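**Ausleihe Spielküche: Bestand Memamik ab Februar neu sortiert**

06.02.2024

Die Spielzeugausleihe Tirnex hat den Bestand »Spielküche« überarbeitet und gibt ihn ab sofort in neuer Zusammenstellung aus. Die Sätze laufen weiter unter dem Namen Memamik. Geändert wurden die Aufteilung der Teile, die Kennzeichnung der Transportkisten und das Verfahren bei der Rücknahme. Die Kosten der Umstellung betragen nach Angaben der Ausleihe 1.833 Euro, darin enthalten sind Ersatzteile, Kisten und Einlegeblätter.

Bisher wurde die Spielküche als ein einziger großer Satz geführt. Kindergärten und Tagespflegestellen mussten ihn vollständig übernehmen, auch wenn nur Geschirr oder nur Lebensmittel benötigt wurden. Bei der Rückgabe war der Abgleich entsprechend langwierig. Künftig gibt es zwei Sätze, die einzeln oder zusammen bestellt werden können. Satz A umfasst Kochgeschirr und eine Grundauswahl an Lebensmitteln, Satz B die übrigen Lebensmittel sowie Teller und Besteck. Zusammen enthalten beide Sätze 54 Teile.

**Zuordnung der Backwaren**

Diskutiert wurde im Vorfeld vor allem die Zuordnung von Kuchen und Brötchen. Im alten Verzeichnis standen Tortenstücke unter »Dessert«, Brötchen unter »Frühstück«, beides in getrennten Beuteln. In der Praxis kamen die Beutel häufig vertauscht zurück. Nataša Vlachou, bei Tirnex für den Bestand zuständig, hat die beiden Gruppen deshalb zusammengelegt. Sie heißen jetzt einheitlich »Backwaren« und gehören vollständig zu Satz A.

»Wir sortieren nach dem, was beim Einräumen zusammen in die Hand genommen wird«, so Vlachou. »Die Einteilung nach Mahlzeiten hat sich auf dem Papier gut gelesen, beim Packen war sie hinderlich.«

Die Tortenstücke werden im Verzeichnis nach ihrer Oberseite geführt. Eintrag T1 ist das Stück mit gemischtem Obst, Eintrag T2 das Schokoladenstück mit Heidelbeeren. Eine Bezeichnung nach der Farbe des Bodens wurde verworfen; bei der Probeausgabe in der Kindertagesstätte Stoyanova führte sie zu Rückfragen. Das Brötchen trägt den Eintrag B1.

**Kochgeschirr**

Töpfe und Pfannen werden nach Größe und Außenfarbe erfasst. Der kleine Stieltopf in Blaugrün bleibt in Satz A und wird in der Kiste als erstes Teil eingelegt, mit der Öffnung nach oben. Kleinteile dürfen in den Topf gelegt werden, Backwaren nicht. Für sie ist das mittlere Fach vorgesehen.

Zum Kochgeschirr gehörende Deckel werden nicht mehr ausgegeben. Von den ursprünglich vorhandenen war zuletzt kein vollständiger Bestand mehr vorzuhalten, die Nachbestellung beim Lieferanten Favach ist laut Tirnex nur im Gebinde möglich. Einrichtungen, die noch Deckel aus früheren Ausleihen im Haus haben, können sie bei der nächsten Rückgabe formlos beilegen.

**Ablauf der Rücknahme**

Die Kontrolle erfolgt künftig auf einer freien hellen Tischfläche, nicht mehr in der Kiste. Die Teile werden einzeln ausgelegt, mit dem Einlegeblatt verglichen und anschließend fachweise eingeräumt. Eine bestimmte Reihenfolge auf dem Tisch ist nicht vorgeschrieben. Die Teile sollen sich jedoch nicht überdecken, damit Abrieb und Risse erkennbar bleiben.

Marin Zupan, der die Rücknahme betreut, verweist auf die häufigsten Schäden. Bei Tortenstücken seien es abgenutzte Verzierungen, bei Töpfen lockere Stiele. Ein Teil mit lockerem Stiel wird gesperrt und nicht wieder ausgegeben, bis es instand gesetzt ist. Verfärbungen gelten nicht als Schaden, sofern die Oberfläche geschlossen ist.

Für die Einrichtungen gilt weiterhin:

- Die Teile werden vor der Rückgabe feucht abgewischt und vollständig getrocknet.
- Eine Reinigung in der Spülmaschine ist nicht zulässig.
- Fehlende Teile werden auf dem Einlegeblatt angekreuzt, nicht durch andere ersetzt.
- Beschädigte Teile werden mitgeliefert und nicht entsorgt.

Die Frist zur Nachreichung fehlender Teile beträgt 2 Wochen. Danach wird der Einzelpreis nach Liste berechnet.

**Probeausgabe ohne größere Abweichungen**

In der Kindertagesstätte Stoyanova war Satz A vorab im Einsatz. Leiterin Sidra Dogar meldete eine kürzere Aufräumzeit, bemängelte aber das Einlegeblatt. Die Abbildungen seien zu klein, die Kürzel für Kinder ohne Nutzen. Tirnex hat das Blatt daraufhin auf Querformat umgestellt und die Kürzel an den unteren Rand gesetzt. Die ältere Fassung bleibt gültig, solange Restbestände vorhanden sind.

Eine weitere Anregung aus der Probeausgabe wurde nicht übernommen. Amado Baluyot, Erzieher in der Gruppe, hatte vorgeschlagen, Topf und Backwaren zusätzlich als Kleinsatz für einzelne Nachmittage anzubieten. Nach Auskunft der Ausleihe lässt sich das im Buchungssystem derzeit nicht abbilden, dort kann eine Kiste nur als Ganzes reserviert werden. Der Vorschlag ist für die nächste Überarbeitung des Verzeichnisses vorgemerkt.

Bestehende Reservierungen werden automatisch auf beide Sätze umgeschrieben. Wer nur einen Satz benötigt, muss dies vor der Abholung mitteilen. Die Leihgebühr je Satz entspricht der Hälfte der bisherigen Gebühr, die Kaution bleibt unverändert.

Topf, Tortenstücke T1 und T2 sowie Brötchen auf weißer Tischfläche:
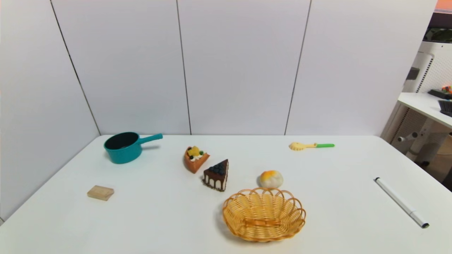 ## Reservierung und Rückfragen

Reservierungen nimmt Vlasta Hodžić am Ausgabeschalter von Tirnex entgegen. Das Einlegeblatt in der neuen Fassung liegt dort aus.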